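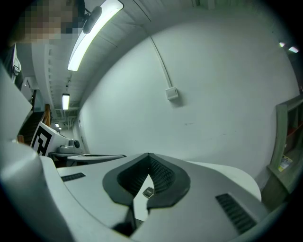

Assistant Editor, Documentary Shorts
Prunholm Pictures, Drostach office

We are a small production house that makes short documentaries for museums, public libraries and local television, and we're hoping to find an assistant editor to join us in March for the Poduval series. Poduval is a run of films on people who work along rivers: ferry crews, eel trappers, lock keepers, a woman who has been repairing the same footbridge for most of her adult life. Shooting on the first four is finished and there is a great deal of it (300 hours at last tally, bless our camera crews), so we could really use another patient pair of eyes.

You'd be logging and syncing footage, building string-outs, checking transcripts against the sound, and cutting first passes of short scenes once you've settled in. You would also help pull stills and old home movies from the Trimow collection, which we've been slowly getting into order for longer than we like to admit.

We'd love to hear from you if you've cut a few things of your own, even student work or something for a friend's band. You should be at ease in one of the usual editing programs and able to keep a tidy project folder. A second language is a plus. A film degree is fine but we don't ask for one.

The job is full time for 90 days, with a good chance of staying on for the second half of the series. Hours are 9:30 to 5:30, with lunch together on Monday if you're in. Two days a week from home is no trouble at all.

To apply, send a letter of no more than 200 words and a link to one piece you're fond of, and tell us which parts you did. Please put job number 1662 in the subject line. We read every letter and we do write back, though it can take us a couple of weeks.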